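Stories > Short fiction > Household
Last updated September 2022
Search stories, authors, tags

The Barkell

I got the treadmill from Detlef Mühlbauer, who was moving to a place with stairs so narrow that even the delivery guys laughed. He wanted 135 dollars for it, and he wanted me to promise I'd look after it. I said sure, of course, absolutely, and then I hung cardigans on it all winter.

So one morning I took the cardigans off and got a cloth.

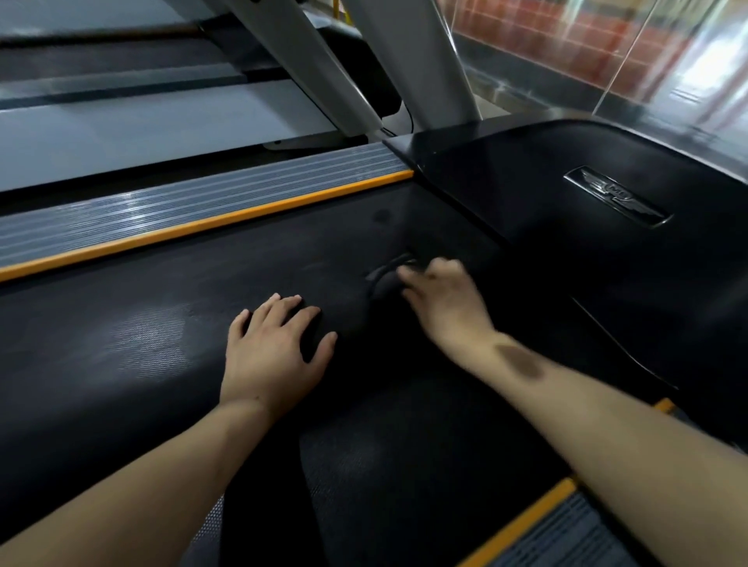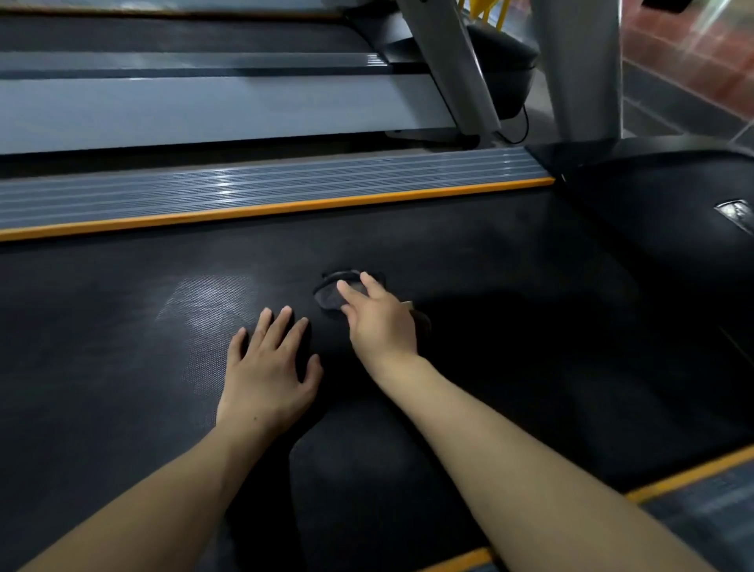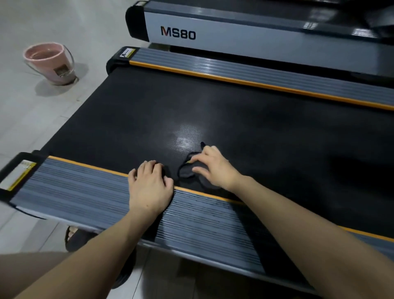 Can you clean a treadmill belt with just a cloth?

For ordinary dust, a cloth that's barely damp is enough, with the machine switched off and unplugged first. Wipe along the belt, move it forward by hand, do the next stretch, and let it all dry before anybody walks on it.

I know this because it was on the sheet Detlef left me. He'd typed it up himself, the question in one line and the answer in the next, like he was interviewing himself on the radio. There were 21 of them! How do I fold it (you don't, it doesn't fold). What is the noise at low speed (it is a normal noise). May a guest use it (a guest may, in clean shoes). I'd stuck the whole thing in the drawer with the takeout menus and I only dug it out that morning, with my knees already sore and one hand gray.

I should explain about Detlef. We shared a landing for years and I'd say we had maybe a dozen proper conversations, all of them through the wall before that, in a way, because I could hear him walking. Every evening after the news, thump thump thump, at the pace of a man going to mail a letter. I used to turn up the TV. Then I stopped turning up the TV and started doing the dishes to it, and the night he sold the thing to me I stood at the sink and couldn't get going at all.

Anyway, number 17 on the sheet was, "What is the total?" And the answer was, "1580 miles. Please continue."

I read that one sitting on the floor. Please continue! I'd had the Barkell since February and I had added nothing to it, unless you count the time I leaned over to get a hanger and my elbow hit the start button (I screamed, it went a few feet, a cardigan came off the back).

I called Gwenllian, because when I feel guilty I call Gwenllian Watkins.

"Where was he going?" she said.

"What do you mean, where was he going? He was in his spare room."

"Nobody types up the miles unless they're going someplace."

I told her that was ridiculous, and then I turned the sheet over. On the back, in pencil, very small, he'd made a list of towns. Irnetti was at the bottom with a line under it. I'd heard him say that name once, when I was bringing up his mail. It was where his sister lived. They weren't speaking then, and I'd said oh that's a shame, the way you do, and he'd said it was a long way in any case.

"How far up the list did he get?" Gwenllian asked.

There were check marks next to all of them except two. Prondholm, then Irnetti.

I didn't say anything for a bit. I could hear her eating toast.

"Well, you've got his number," she said.

I did have his number. I finished the belt first, though, and I did the gray parts along the sides too, getting my fingernail through the cloth and down into the grooves, and I moved the little table with the dead fern so there was room to step off. I washed my hands. I ate half a sandwich. Then I called him, and he picked up so fast he must have been sitting on the phone.

"Is it broken?" he said.

"No, no, it's fine, I cleaned it. I read the sheet."

"Ah," he said. "With a damp cloth?"

"Barely damp."

"Good."

I asked him how many miles it was from Prondholm to Irnetti. It was quiet on his end, and then I heard a chair get pushed back and a drawer open. He was gone long enough that I plugged the treadmill back in and stood on it in my socks, holding the phone.

"You will need proper shoes," he said, when he came back. "But from where I stopped to Prondholm is only three. You could do three tonight."

"After the news?" I said.

"After the news, yes. Leave the window open and put me on the speaker. I will tell you when it is too fast."

I went to look for my sneakers.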